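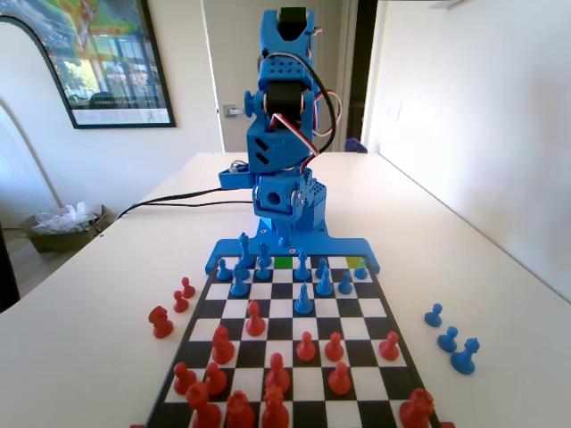 Nondulbridge Chess Club will open a second playing room at the Lollatgate Community Center in September, doubling the number of evenings it can offer to beginners. The new room will use the same plain setup members already know: a black-and-white board on a white table, with red pieces on one side and blue on the other. The club moved to red and blue sets for its teaching sessions 2 years ago, and coaches say new players find it easier to talk through a position that way.

The room will hold 10 boards. Beginner sessions will run for 13 weeks and cover opening moves, basic checkmates and how to record a game. Players age 8 and up may sign up, and children under 12 must come with an adult.

"We had a waiting list all spring," said Lorraine Cosgrove, club president. "People want to sit down across from someone and play a game. We needed the space."

Shayne Henare will lead the beginner group. Lụa Đoàn will run a weekly session for players who know the rules and want help with the middle game, with no more than 4 people in each group.

Sign-up opens 30 Jun 2021 at the community center front desk. Boards and pieces are provided.

Media contact: Darcy Ruddock, Nondulbridge Chess Club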